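Puvwood Catering Services – Tableware Support Desk
Ticket 136
Site: Fludbridge Conference Centre
Item: Grullon round slate plate, black, rippled surface
Subject: Dull marks under cut fruit; short pieces rolling during service
Priority: Normal
Status: Closed

Initial report, received 09:40

The Fludbridge kitchen reports two faults with the Grullon slate plates issued to the site in January. A total of 40 plates is held.

First, cut apple leaves a dull mark on the slate wherever the flesh touches it. The marks remain after a normal wash in the dishwasher and show clearly under the ceiling lights in the dining room. Secondly, short cored pieces do not stay where they are put. When a plate is lifted from the counter they roll along the ripples towards the rim, and on several occasions pieces have left the plate before reaching the table.

The site asks whether the plates are faulty and, if so, whether they may be exchanged for the smooth version.

Support desk, 10:25

Thank you for the report. Please confirm the following before any exchange is considered.

Are the marks present on every plate, or only on those used for fruit?
Which dishwasher programme is in use, and is rinse aid added?
Have the plates been oiled at any time after delivery?
How is the apple prepared, and how long does it stand on the slate before it is served?

Until this has been settled, please keep the marked plates apart from the others and do not scrub them with metal wool or scouring powder.

Fludbridge kitchen, 11:50

The marks are found only on plates used for the fruit course. The remaining plates, which have been used for cheese and bread, are clean.

The short glass programme is used, with rinse aid. No oil has been applied by kitchen staff. The care leaflet was not in the box when the delivery was opened, and it is not known whether the plates were oiled before dispatch.

Red apples are washed, cored and cut across into short lengths with the skin left on. The pieces are dipped in water with lemon juice, drained in a colander and set out by hand. On a busy day the plates may stand on the white counter for some time before they are called for. Larger pieces, cut as rings, have given no trouble with rolling.

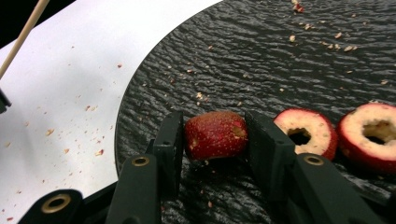
Korletey Tableware, reply by email, 13:15: We would not regard either point as a fault in the plate. Untreated slate takes up a little juice, and lemon juice is harder on it than the apple alone. A food-safe mineral oil, wiped on thinly and left overnight, normally prevents this. As to the rolling, the ripples on the Grullon plate are cut by hand and vary from one plate to the next, so a round piece laid along a ripple will travel. Laid across it, or on a flat cut face, it should stay put. We can exchange unused plates for the smooth version but regret that we cannot take back plates which have been in service.

Support desk, 14:05

The supplier's reply has been added to this ticket. An exchange is therefore not open to the site. The desk proposes a trial on seven plates before any change is made to the full stock.

Wash the plates by hand in warm water with a small amount of plain washing-up liquid. Rub any marked area with a paste of bicarbonate of soda and water, using a soft cloth, and rinse. Stand the plates on edge in a rack until fully dry – overnight, if space allows. Apply mineral oil with a clean cloth, leave overnight, and wipe off whatever has not been taken up. Cooking oil is not to be used, as it turns sticky and will in time smell.

For the fruit, please pat the pieces with kitchen paper after draining and stand them on a cut end wherever the shape permits.

Fludbridge kitchen, second update, 15:30 on the following day of service

The trial has been carried out as instructed. After treatment the old marks could still be found on 2 of the plates when held to the window, but could not be seen from a normal seat. On the other five they had gone.

Apple pieces stood on end did not move when the plates were carried through to the dining room. Staff note that pieces cut slightly longer are less steady in this position and have asked for a fixed length to be written into the preparation sheet. One plate shed a small flake from its rim during hand washing and has been withdrawn.

The kitchen also asks whether the oil must be renewed, and who is to pay for it.

Support desk, closing note

Oil should be renewed once a month, or sooner if water no longer beads on the surface. It may be ordered from general stores under cleaning materials and is not charged to the food budget. The preparation sheet for the fruit course will be amended to give a single length for cored pieces – sites will receive the new sheet with the next menu pack.

The chipped plate has been written off and a replacement requested from Korletey. The remaining plates may be treated in batches as the rack allows. The care leaflet has been sent to Fludbridge by internal post and a copy placed in the shared folder under Grullon.

Ticket closed with the agreement of the site. Any further marking should be reported under a new ticket, quoting this one.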